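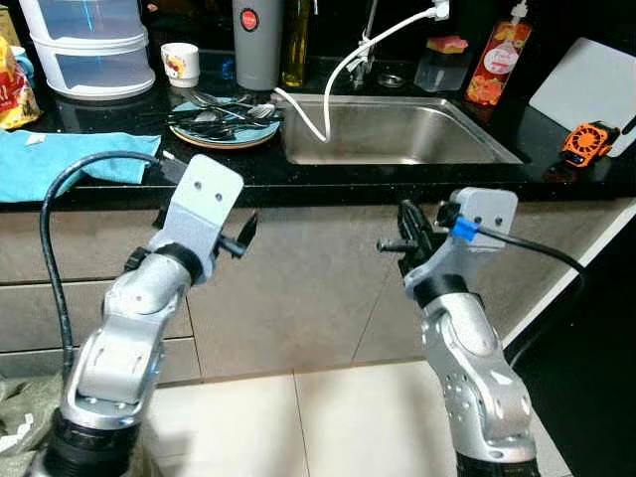

Barnus Home Forum > Kitchen > Tea and coffee

Cold brew tea – convert me or talk me out of it

nusia_leaf
Wed 21 February
OK, I've gone a bit mad for cold brew tea this summer and I need to talk to people who get it! Started with a plain sencha, overnight in the fridge, and it came out sweet, with none of that mouth-drying thing I get from a hot pot left too long. Now I've got 9 jars on the go (my partner is being very patient). What's everyone's favourite leaf for it?

oldkettle
Oolong, the greener the better. Twelve hours, strain, done. But I'd argue half the flavour is your water. Ours tastes like the local pool straight from the tap.

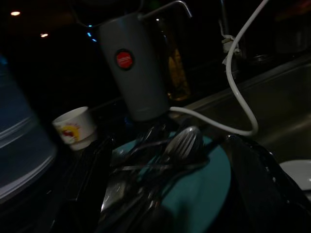 Grey canister on the bench

nusia_leaf
Ooh, I hadn't even thought about water. Ours is pretty soft so maybe I've just been lucky.

Zulkifli Liew
Going to disagree with the whole thread, sorry. Cold brew flattens a good oolong. You lose the aroma, and the aroma is what you paid for. Brew it hot and strong, pour it over ice, drink it straight away. I did both side by side with a Lawal high mountain last May and the hot one won by a mile.

oldkettle
Side by side with the same amount of leaf? Cold needs nearly double, mate.

Zulkifli Liew
Same leaf, same jug. Fair point, I'll try it again with more. Still reckon I'm right about black tea though – cold Assam tastes like wet cardboard.

tassie_jen
Wet cardboard!! Cold Assam with a strip of orange peel is gorgeous. 40 grams in the big jug, 2 strips of peel, overnight. I'd drink it all year.

nusia_leaf
Jen, I'm trying that tonight, I've got oranges that need using. Does the peel go in at the start or after straining?

tassie_jen
At the start, but scrape the white bit off first or it goes bitter.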